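Course notes, unit 13: The demonstration visit
Reading before the visit: the handout on grasping, plus your own notes on repeatability

These notes go with the November visit to the Helska open day at the Brutirville site. Bring them. There is space at the end for your own tallies, and you will be asked to hand those in.

Why we go at all

A demonstration is a sales event, even when nothing is for sale. The people running it want it to go well, and they have had all morning to find out which objects make it go badly. I don't hold that against them. I would do the same. But a student who comes back and writes "the robot can clear a table" has reported what the host said and has left out what the robot did.

What you get to see is one arm, one gripper, one table and a small set of objects that somebody picked. Every claim in your report should be about those things. If you want to say something wider, say where the extra evidence comes from. Usually there isn't any.

What to write down

Before the arm moves, write down what is on the table and who put it there. If the host resets the objects between attempts, note whether they go back to the same spots. A person who sets a toy down with its long side square to the gripper has done part of the job already, and it takes one second, and most visitors are looking at the arm when it happens.

Then the attempts. An attempt starts when the arm is told to go, whatever the host says afterward about warming up. Last term's group saw 15 attempts and half the class recorded fewer, having quietly dropped the ones the host called practice. Your denominator is yours to defend.

Note every time a human hand touches the table, the controls or an object. Ask if someone is driving the arm. Plenty of open days mix driven runs and automatic runs in the same session, and the two look alike from behind the rope.

On toy food

Expect toy food. It is light, it doesn't bruise, it keeps its shape, and each piece is the same as the last one out of the mold. Real fruit has none of these advantages. A gripper that closes on a toy banana has shown that it can close on a toy banana – which is a fair result, if it is reported that way. Bottles, bowls and cups are harder for other reasons: some roll, some are slick, and clear glass gives many cameras trouble.
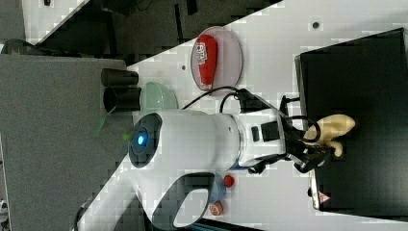 Does a good grip on a toy tell us how the arm would do with real fruit?

Very little. It tells you the fingers can reach that shape and size. Weight, softness and skin all change the job, and you would need a separate set of attempts with the real thing before writing a number down.

The Gudel problem

We covered Gudel's routine in class, so only a reminder. The routine scores a run as a success if the object leaves the surface. It doesn't ask where the object ends up. Under that rule, a piece that is lifted and dropped right away counts the same as one placed neatly in a bin. The Ekwueme checklist is stricter and asks for lift, carry and release at a stated target. Use Ekwueme. If the host quotes a success rate, ask which rule it came from, and if they don't know, write "rule unknown" next to the rate.

The two rules can differ by a lot. On the sample log from unit 12 they disagree on up to 2 runs in each set, and the sets are short.

Questions worth asking on the day

What happens if the object is moved while the arm is on its way?
Which objects did you try and leave out?
When did the arm last need a person to stop it?
Can we put our own object down?

The last one is the best of the lot. Ask politely, and accept a refusal if there is a safety reason. Record the answer either way. Do not put anything on the table without permission, and do not lean over it – the arm won't necessarily know you are there.

Your report

Two pages, due at the next class meeting. Page one is the tally and the conditions: objects, starting positions, attempts, hands on the table, who or what was controlling the arm. Page two is what you think it shows. Keep the words "intelligent," "understands" and "human-like" out of both. If the arm did something that impressed you, say what it did and how many times.

Reports with no failures in the tally will be returned with a question mark. It's possible you saw a perfect session, but I will want to see your raw notes.

Tally space
Object / starting position / attempt / lift / carry / release / hands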